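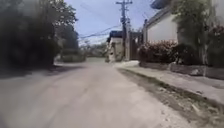 Mirnside lane, shade and surface notes (thread)

1/ I walk this stretch most mornings to the Balico depot and have started keeping notes on it. Pale pavement, no lane markings, dark trees all down the left. Posting them here so they stop living in a spreadsheet.

2/ Surface first. It is a light gray-beige with darker patches and streaks. Light pavement reflects more sun than fresh blacktop, so it should run cooler at noon. I have a surface thermometer on order and no readings yet.

3/ Dust. The finer material ends up in the air whenever a truck goes through at speed. Walking on the tree side helps a little. Walking at 6 a.m. helps more.

4/ Trees. The canopy reaches out over the left part of the road. By my tape, the shaded stretch is 300 feet measured along the edge. Past that the green drops to bushes and the left side gives you very little cover.

5/ The verge under the trees has an uneven edge. If you push a stroller or ride a narrow tire, keep a foot or two off it. The sidewalk on the right is the better option on wheels.

6/ Utility pole: wood, crossarm near the top, several fittings, small box partway up. The lines sag toward the trees. One of them is a thicker bundle. I would guess communications cable, but I have not asked the utility and a guess is all it is.

7/ Clearance between line and canopy is the thing I would like somebody with a proper instrument to check. From the ground I can't judge it. I filed a request in August, ticket 651. Status is still "received."

8/ The small cream building with the navy roof at the far end is my turnaround point. From my gate to there is 1896 steps, same shoes, same pace, averaged over 31 walks. Standard deviation is larger than I'd like – I stop to look at things.

9/ Brunello Cattaneo asked whether the road would be better with a painted center line. My view is no. Paint tends to make drivers hold a line and a speed. An unmarked road leaves them a bit less sure of themselves, and on a lane people walk along I prefer that.

10/ He disagrees, mainly on account of fog. Fair point. Reflectors on the tree side would cover most of it and cost less than restriping every few years.

11/ Next: same notes for the Russo end, which has less shade and a worse drain. Thermometer numbers for both when it arrives.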